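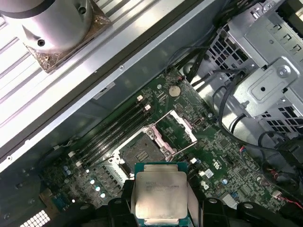 Processor and empty socket, open workstation chassis.

Workstation records: changes to the asset register from November

The old asset register was built for insurance purposes and has one line per machine: tag number, purchase price, room. It was never meant to track parts. Over the years people have added notes on memory upgrades, swapped drives and replaced processors in the remarks column, in whatever form suited them at the time. The register now holds almost 3000 lines, and a search for a given processor model returns a mix of full part numbers, short names and typing errors.

From November the register moves to Grallden, which stores a machine and its parts as separate records. A chassis has its own record. So does each processor, memory module, drive and graphics card. Parts are linked to a chassis for as long as they are fitted in it, and the link is closed with a date when they come out. A processor moved from one workstation to another keeps its record and its history. Under the old system it lost both.

Nanna Kjærgaard has carried out the first part of the transfer with the machines at the Danberg office. Tag numbers came across cleanly. The remarks column did not, and has been imported as plain text attached to the chassis record. It will stay there, read-only, until the parts have been entered properly. Please do not delete the text after entering a part, as the two will be compared at the end.

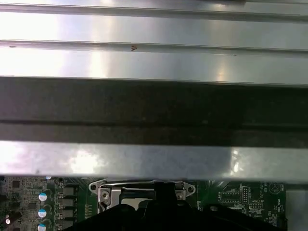
Tag placement has been changed along with the register. The old rule was "front of case, upper left," which does not suit all of the equipment we now own. Labels on textured or perforated panels lift at the corners, and those placed over a vent get warm and turn brittle. Brushed aluminum has a different problem: with strong light on it, the metal throws a white glare that hides the print on a silver label, and grooves like the two narrow dark ones in the photo leave no flat backing for a label laid across them. Use the matte white label on bare metal and keep it wholly on one band. If there is no flat area of sufficient size on the front, use the rear panel above the power inlet and select "rear" in the location field. Wipe the surface with a dry cloth before applying the label.

The new labels are the Seidel type, 2 inches wide, with the tag number printed as both digits and a code. Existing labels remain valid and do not need to be replaced unless they are damaged. A replacement label carries the same number as the one it replaces. Never issue a new number to a machine that already has one, even if the old label cannot be found; look it up by chassis serial number first.

When entering a part, record the manufacturer's part number exactly as printed, including dashes and trailing letters. Serial numbers go in their own field. For processors, take the details before the cooler is mounted, or copy them from the system report if the machine is already in service.

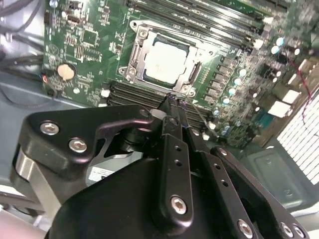 Memory is entered one module at a time, with the slot name as printed on the board or given in the board manual. Matched kits get a shared kit number in the group field. Leave the field blank for single modules.

Spare parts held at Stuvgate will be entered last. Until then they are listed on the shelf sheet, which is updated by hand at 8 each morning. Parts drawn after that time should be written on the sheet by the person taking them, with the tag number of the receiving machine.

Write access to Grallden is requested through the usual form. Read access is open to all staff.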